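Getting the smell and stains out of plastic cups

Updated 27 January 2018

Quick one. Works for tumblers, kids cups, travel cups, most hard plastic. Not for anything with a metal lining, do those seperately.

You need:
baking soda
white vinegar
dish soap
a bottle brush or old toothbrush
a dish towel you don't care about

Step 1. Lids, straws and rubber rings off. Rinse everything in warm water, get the loose stuff out.

Step 2. Drop of dish soap in each, scrub the sides and the bottom. Corners at the bottom are where the smell lives. Rinse.

Step 3. 2 spoons of baking soda per cup, a splash of warm water, stir to a paste. Rub it on the brown ring with the toothbrush. Leave it 10 minutes. Go make a sandwich.

Step 4. Rinse, then the vinegar soak. 250 ml vinegar topped up with water to 1000 ml, that does a few cups. Pour it in right to the rim, coffee rings sit high up. Leave an hour, overnight if its bad. I use the Undlow store brand vinegar, any white one is fine.

Step 5. Rinse twice, sniff. Still smells? Do step 3 again.

Before you start, get everything out of the cupboard and the car and stand it all on the table. Bottles too if you refill them. Spread them out so you can look down into each one, you'll miss the worst stains otherwise. 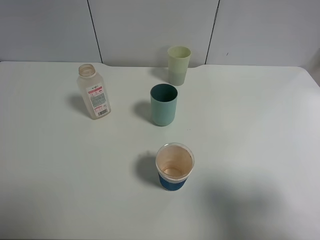
Do the light ones first and the coffee ones last, same vinegar can be reused that way. Dark cups hide stains so run a finger round the inside.

Drying: upside down on the towel, tilted on a spoon handle so air gets in. Never put a lid on a damp cup. That's how you got the smell.

No bleach with the vinegar, ever. No steel wool either, scratches hold the stain and it comes back worse.

Cap and lid cleaning is a seperate page, coming when I get to it.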